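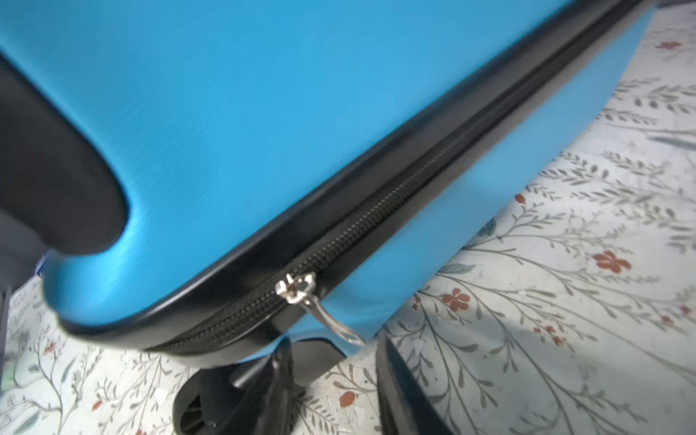

*A hard-shell suitcase with its zipper closed.*

**Ikthorpe bus line will start charging for big bags**

Riders on the Ikthorpe airport bus will pay extra for large suitcases starting in December, ending a free-luggage policy that has lasted longer than most of the buses.

Skokton, the company that runs the route, says the luggage bay fills up by the second stop on the early run. Its answer is a fee of 300 cents a bag, a price the company prefers to give in cents. Backpacks, strollers and anything that fits on a lap stay free. The company has not said whose lap.

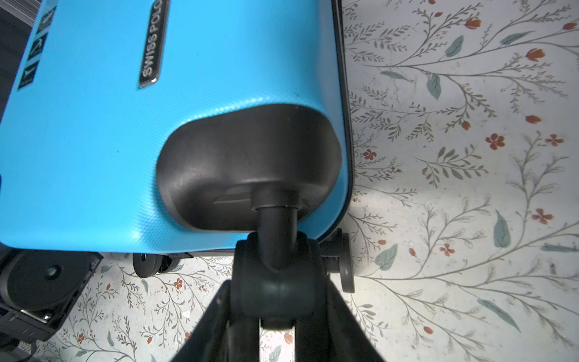
The plan drew 232 written comments, most of them against it and several in capital letters. One rider asked whether a cello counts as a suitcase. Skokton replied that it was looking into the cello.

Leonie Ortner, who manages the route, told a packed town meeting that the money would pay for a second luggage rack on each bus. Asked when the racks would arrive, she said they had been ordered from Pilura, a supplier two counties over, and that Pilura had been "very polite about the delay."

The bus makes the trip from Rainer Street to the terminal in just under an hour, or well over one if the drawbridge is up. It carries more than 200 passengers on a busy day - fewer when the college is out. 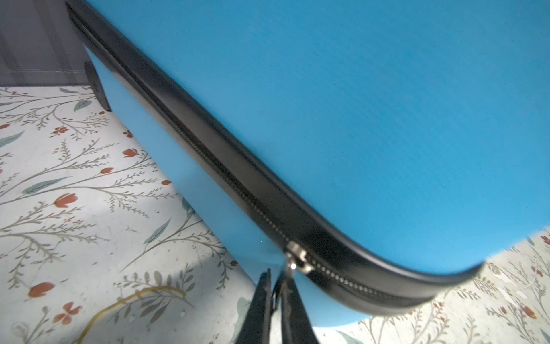

Drivers will collect the fee in cash until the ticket machines are updated. They have been asked to carry change, and have asked in return where they are supposed to put it.

Weekly pass holders get one large bag free per trip. The 5:06 a.m. departure is exempt through the end of the winter schedule, a concession Ortner put down to "the mood on that bus."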